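Household Organization, Unit 7
Open Containers: Do Baskets Tidy Anything?
Notes by Declan Treloar, revised 2022-04-16
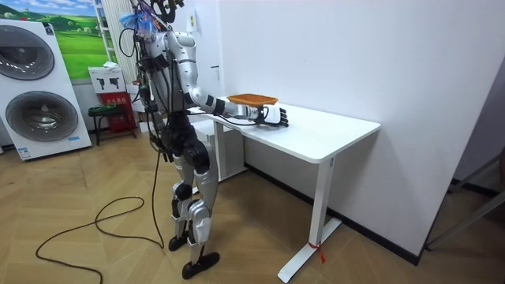
Fig. 1. Shallow oval basket, orange weave, with a white table and a white storage unit beneath it.

The usual claim is that a basket on the table keeps the table clear. I have my doubts. A shallow basket has no lid and hardly any sides, so whatever goes in stays in view. The pile has a rim now. It is still a pile.

Compare the two kinds of storage in Fig. 1. A closed unit under a table hides its contents and leaves the top free. It also lets you forget what you own, which the catalogs leave out.

The Gernell reading (handout 3) says woven baskets "invite order." It offers no evidence. When last December's class kept a basket by the door for 17 days, almost every one held receipts, dead pens and at least one glove by the end.

Points to argue in section:
- Does a darker rim or a bright color get a basket used more, or only noticed more?
- Rounded table corners are sold as safer. What do they cost in usable surface?
- Cables on a floor: does any basket method deal with them? Alaoui's chapter skips the question.

For next time: empty one open container at home and write down what was in it. Bring the list. Do not buy a new basket for this.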